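The Long Life of the Takeout Tub

In most kitchens there is a drawer or a low cupboard that nobody likes to open. It holds the clear plastic tubs that came home with soup, noodles or potato salad in them, and somewhere behind those it holds the lids. The tubs were washed, dried and put away. Few people can say when they decided to keep them.

Trutton is a good place to look at the habit. The town has one main street, Ferrand Street, and along its four blocks there are more places selling food to carry home than places to sit and eat it. The oldest is the Lanura Deli, which still sells cold salads by weight from a glass counter. Until the early 1980s those salads went out the door in waxed paper cartons with a wire handle. Then the deli switched to clear tubs, and the other shops followed within a couple of years.

The reasons were simple. A carton soaked through if it sat in a warm car. A clear tub could be stacked, and a customer could see that the beans were beans. The tubs also cost less once a shop bought them by the case. What the shops did not plan for was what happened at the other end. A waxed carton went in the trash after supper. A tub with a tight lid looked like something worth having.

So people kept them. They used them for leftovers first, then for screws, buttons, crayons and seeds. Gardeners poked holes in the bottoms and started tomatoes in them. One Trutton household, asked to empty the cupboard for this article, brought out 83 tubs and 40 lids. Several of the lids fit nothing in the pile.

The lid problem has a plain cause. Tubs that look the same from above are often made to slightly different measurements, and a shop that changes suppliers will change the rim without any customer hearing of it. A lid from the spring does not always fit a tub from the fall. Heat makes it worse. A lid that has been through a hot dishwasher on the bottom rack can pull in at one side, and after that it will sit on the rim but not snap.

The kind of plastic matters too. Thin, glassy tubs are meant for cold food. They crack when squeezed, and they go soft and crooked if hot soup is poured in. The cloudier, more flexible kind stands up to heat better and lasts longer, though it takes on color. Anyone who has stored tomato sauce in one knows the orange ring, which dish soap will not shift. A day on a sunny windowsill helps a little. Baking soda paste helps a little more.

Drenbridge, the next town over, has tried to put the habit on a formal footing. Under a program that began last summer, customers at the town market pay a small deposit on a sturdier tub and get the money back when they return it to any stall. The market started with 200 tubs and had to order another 100 before the first season was over. Some of that was growth. Some of it was that people were not bringing them back. 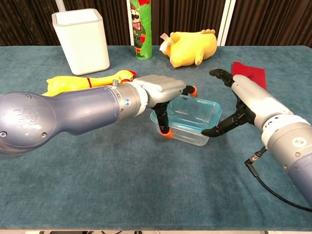 The missing tubs were not hard to explain. They were better than the ones people already had. They went into the cupboard with the rest, and the deposit was low enough that most families did not mind losing it. The market has since raised the deposit and changed to a tub with a wide green band, on the idea that a container that looks borrowed is more likely to be treated that way. Returns have picked up, though stallholders say the weeks after a holiday are still slow.

There is a case for leaving things as they are. A tub that spends six years holding thumbtacks is not in a landfill, and it has saved its owner from buying a box for thumbtacks. The trouble is in the numbers that come through the door. A family that picks up supper once a week will take in far more tubs than it can find jobs for, and most of them end up in the trash after a stay in the cupboard.

Shops on Ferrand Street are split on what to do. Two of them will fill a container a customer brings from home, if it is clean and has a lid that closes. Another has gone back to paper cartons for dry foods such as rice and fried snacks. The Lanura Deli has stayed with clear tubs for its salads but now keeps a basket of spare lids by the register. Customers are free to dig through it. On Saturdays people come in with a tub in hand, try a few lids and leave without buying anything, and the deli does not seem to mind.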